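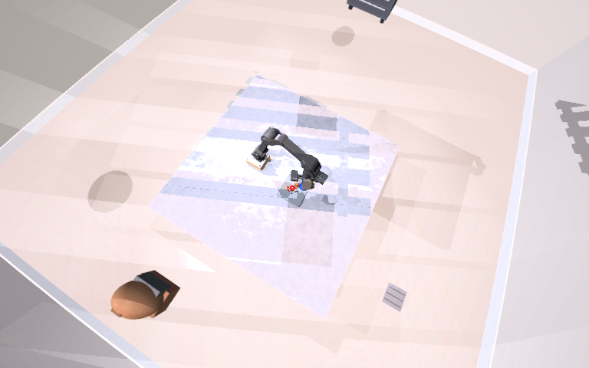

How to pick a rug size without buying the wrong one first

Most rug size charts are written by people who sell rugs, and it shows. The answer is always the bigger one. Sometimes they're right, but I'd want to check before handing over $546, and checking costs you a roll of painter's tape.

What you need: painter's tape, a tape measure, an old bedsheet if you have one.

Step 1. Put the furniture where it's going to live. Measuring a bare room and guessing at the sofa is how I ended up with a Barbieri runner that fits nothing I own.

Step 2. Tape the outline of the rug on the floor. Use the real measurements from the listing, and read the small print. The Hasitz I looked at was sold as one size and listed 2 inches shorter further down the page.

Step 3. Leave the tape down for three days. Open every door that swings over it. Pull the dining chairs out as if someone were sitting down. If the back legs cross the tape, the rug is too small for that table, whatever the chart says.

Step 4. Lay the sheet inside the tape, folded to fit. A flat patch of color tells you far more than an outline does.

Step 5. Try it turned at an angle. I thought this was a decorator's trick for magazines, and in a narrow room I still do. In a square one it can work, but you'll need more bare floor on every side than you expect.

About rug pads: the claim that a good one "doubles the life" of a rug comes up everywhere, and I've never found anyone who measured it. Buy one if the rug slides. Cut it an inch short all the way around.

Selvaraj Bandara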